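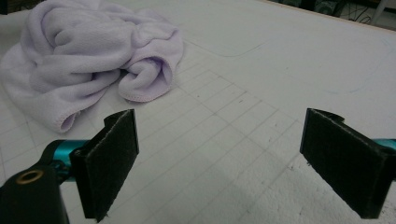 The Odmont visitor survey closed in November with 456 completed forms, against a target of 800. Most guests answered at the guesthouse desks, and fewer at the ferry. Owners asked mainly for help with linen costs, so Aroha Tamihana is now comparing towels for day visitors, among them a pale purple one with a stitched hem. Her price list is not yet complete.

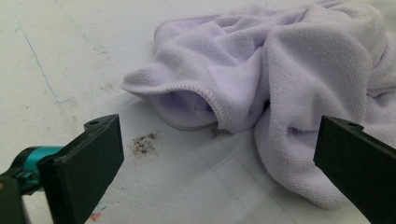
## Next period

- Byung-chul Hong will repeat the ferry survey with 200 printed forms.
- Training for 14 guesthouses in Peñalver starts after the grant's second payment.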